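Home | Forums | Kit and Suppliers | Log in
Reading time: 2 minutes

Brudard suturing trainer, worth the money?

mihret_t
Our skills lab at Tellthorpe has been offered the Brudard two-arm trainer on a 10 week loan, with an option to buy. Has anyone used it for needle driving? The rep talks mostly about the software.

nahom.a
We've had one since June last year. Arms are good, wrists are smooth. The instruments are rated for 80 uses and the replacements are dear.

GHailu
Disagree on the wrists. Ours at Kumsa had play in the left one from the first month, and Brudard took 4 visits to sort it.

nahom.a
Ours didn't. Did you skip the calibration after moving the cart?

GHailu
No. It's in the service log, job 423 if you want to ask them about it.

zewditu_w
I'd look at Likosia as well. The arms are slower but they let you use your own thread. For closing practice I care more about the view of the jaws against the wound edge than about speed.

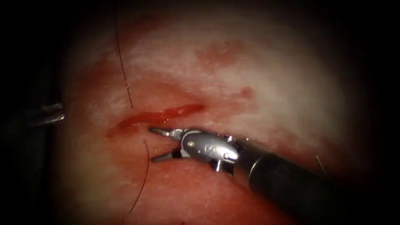
mihret_t
Does the loan include the instruments, or only the arms and console?

nahom.a
Arms and console only. You buy a starter pair of needle drivers and they stay with you if the trainer goes back.

GHailu
Get that in writing. Our quote said something else.

Recent topics
Foot pedal spares for older consoles
Likosia service contract, first year
Cleaning wristed instruments between sessions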